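# How a Country Can Hold an Election Early

Most countries with a parliament hold elections on a schedule. In some of them the time between elections is four years. In others it is five. Sometimes, though, the people vote before that time is up. This is called an early election, or a snap election.

This page explains how an early election works. The rules differ from country to country, so we will use a made-to-measure parliament, the Assembly of Dreltdale, to keep the numbers easy to follow.

## What a parliament does

A parliament is a group of people chosen by voters. Its members make laws, decide how public money is spent, and check the work of the government.

The Assembly of Dreltdale has 70 members. To pass a law, more members must vote for it than against it. If all 70 members vote, at least 36 of them have to say yes. That number is called a majority.

Members usually belong to a party. A party is a group of people who agree on many of the same ideas and try to win seats together. Dreltdale has three parties with seats:

| Party | Seats |
|---|---|
| Skanik Union | 31 |
| Tralico List | 24 |
| Lü Party | 15 |

Add the seats and you get 70. Look at the table again and you will see that no party has 36 seats alone.

## What a coalition is

When no party has a majority, two or more parties can agree to work together. The agreement is called a coalition.

Suppose the Skanik Union and the Lü Party form a coalition. Together they have 46 seats, so they can pass laws and support a government. The Tralico List is then the opposition. The opposition asks questions, suggests changes, and tells voters what it would do differently.

A coalition agreement is usually written down. It may say which party runs the schools department, which party runs the transport department, and which laws the partners want to pass first.

## When a coalition ends

Parties in a coalition can disagree. They might argue over taxes, roads, or who should hold an important job. Often they settle the argument and carry on. If they can't, one party may leave.

If the Lü Party leaves, the Skanik Union has 31 seats. The other two parties have 39. The government has lost its majority and may not be able to pass a law or a budget.

At this point the opposition can ask for a *vote of no confidence*. Every member is asked whether the government should stay. In Dreltdale, 36 members must vote against the government to remove it. If fewer than 36 do so, the government stays in office.

## After the government falls

Removing a government doesn't always cause an election. First, the parties get time to talk. The Tralico List and the Lü Party have 39 seats between them – enough for a new coalition. If they agree on a plan, a new government begins work and the same Assembly continues.

If no group of parties can agree, the Assembly is *dissolved*. Dissolved means that it stops meeting as a law-making body and all 70 seats go back to the voters. In many countries the head of state, such as a president or a monarch, signs the order. The constitution, the highest set of rules in a country, says when this is allowed. 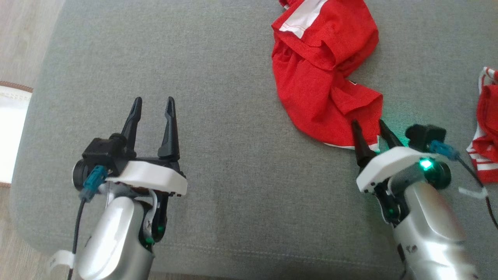 The old government does not disappear while the election is being prepared. It stays as a *caretaker government*. Hospitals, schools, and police must keep running, and workers must be paid. A caretaker government handles these daily matters but usually avoids large new decisions.

## Getting ready to vote

An early election has the same steps as a regular one, in less time. Parties choose their candidates. Election officials check the list of voters, print ballots, and prepare polling places. In Dreltdale each polling place serves up to 2000 voters.

After the vote, the ballots are counted and the seats are shared out again. The new Assembly may look very different from the last one, or almost the same. If there is still no party with 36 seats, the parties go back to talking about a coalition.

## Words to know

**Ballot** – the paper or form a voter marks.

**Coalition** – parties that agree to govern together.

**Dissolve** – to end a parliament so that a new one can be elected.

**Majority** – more than half.

**Opposition** – members who are not part of the governing side.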